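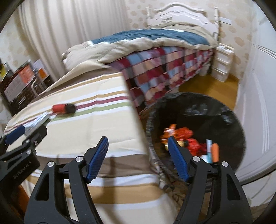 Figure 2. Tidying task in a bedroom: two grippers at the striped cloth, with the bin to the right.

4.2 Changes in the attendants' work

Room tidying at Harkley was done entirely by hand until August, when the Drisano system took over small-item clearing in part of the building. Before that, an attendant sorted whatever was left on tables and beds, threw out the litter, and moved on to the linen. The sorting was rarely written down as a task of its own, and the work plan gave it no time.

Demonstrations for the system were recorded by the attendants themselves with hand-held grippers (Figure 2). We collected 290 recordings and kept 254 for training. The rest were dropped where the tracking was lost. Thin plastic and small cylindrical objects on cloth were the items attendants asked to practice most.

Recording changed the job in ways the work plan did not cover. Attendants had to slow down, keep the fingers in view, and decide out loud what counted as trash. Kamarul Chong, who supervised the early shift, found that two attendants often disagreed on this point, and the team wrote a shared rule for wrappers and loose packets. Several attendants said they now followed the rule when working by hand as well.

Bending and reaching went down in the rooms the system served. Checking went up. Attendants went through each bin before it was emptied, a step Tadeusz Marciniak added after a guest's lipstick was thrown away. It was still unpaid as a separate duty when our interviews closed.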